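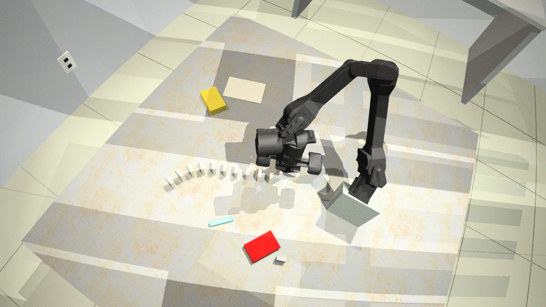
Posted in June by Ruth Parsons

So we finally did it. After four years of saying "we must sort that out" every time somebody tried to get past the piano in the hallway, we rented a storage unit. It's on the edge of Trurlow, behind the tyre place, and I have been there so often this month that the man on the gate has stopped asking for my code.

I'd put it off because I thought it would be expensive and a bit grim. It's £93 a month for what they call a medium, and it's perfectly nice in there! Strip lights, clean concrete, a trolley that only pulls slightly to the left. I did get a quote from another firm first, Zarkholm, who wanted £485 up front before I'd even seen a door, plus their own padlock, plus their own insurance, so that was a short phone call.

The piano didn't go in, by the way. Everyone I spoke to said don't, unless you're paying for a heated unit, and I wasn't. It's gone to Wai-kit Cheung's girls two streets over, who are already murdering Für Elise on it, and we can walk down our own hall without turning sideways.

What did go in: Mum's dining table (legs off, screws taped in a sandwich bag underneath), the spare bed, the camping stuff, and boxes. So many boxes. I bought a bundle of second-hand ones and they were all different sizes, which I thought would be fine and it was a nightmare. They don't stack. You get to the third layer and the whole lot starts leaning. I went back and got them all the same size and did it again, which took up a whole evening and most of my goodwill towards my husband.

Things I'd do differently. Leave a gap down the middle, even if it feels like wasted space, or you'll be climbing over a mattress to reach the Christmas lights. Write on the side of the box and not on the lid — the lid always has another box on it. And check what your house insurance covers before you sign anything. Ours covers things kept away from home up to a limit, and I'd very nearly paid for the same thing twice.

Our unit is number 927, which made me laugh as there can't be more than 300 in the building. I asked at the desk and got a shrug.

We've told ourselves it's for six months. There's a clause about giving 14 days' notice in writing, and I've stuck the form on the fridge so we can't pretend we lost it. The loft is next, once it cools down up there.

Contact Ruth | © Ruth Parsons | Back to top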